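Oltwood College has announced its graduation speaker, and for the fourth year running it is a person most of the students could not pick out of a crowd. The college says he has an inspiring story. I am sure he does. I still think the students should have been asked.
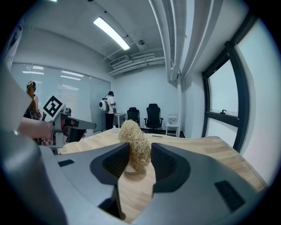
At Cloken, across the river, the graduating class has chosen its own speaker for years. Names are put forward in July and students get 48 hours to vote online. Last year they picked Tarek Soliman, who teaches welding there and had never spoken to more than 200 people. He talked for 12 minutes about failing his first trade test, and graduates were still quoting him at the bus stop.

A choice like that tells you what a class has been through together. An office picking a name from a list can't do it, however careful the office is. There is also the matter of the fee. Students' own picks usually come cheap – Mr. Soliman asked for his parking.

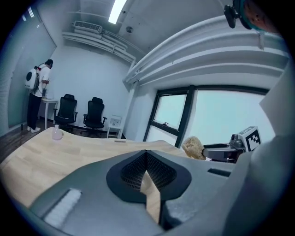 Ashraf Shehata disagrees. A vote, he wrote to me on Tuesday, rewards whoever is already popular, and the quiet programs with 2 dozen students will never see one of their own at the microphone. He would rather have a small panel with a seat for every program.

I can live with a panel, provided students hold most of the seats. What I don't accept is the present system, where the name arrives by email in the same message as the parking instructions. 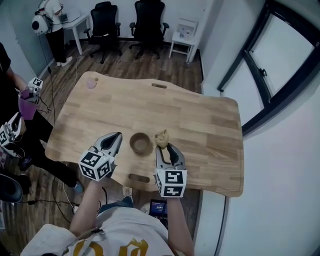 The college expects 1,000 people in the Evangelista hall this year. Most will be families who have paid for part of that degree in one way or another. The students should decide who speaks to them, and the college could start with next year's class.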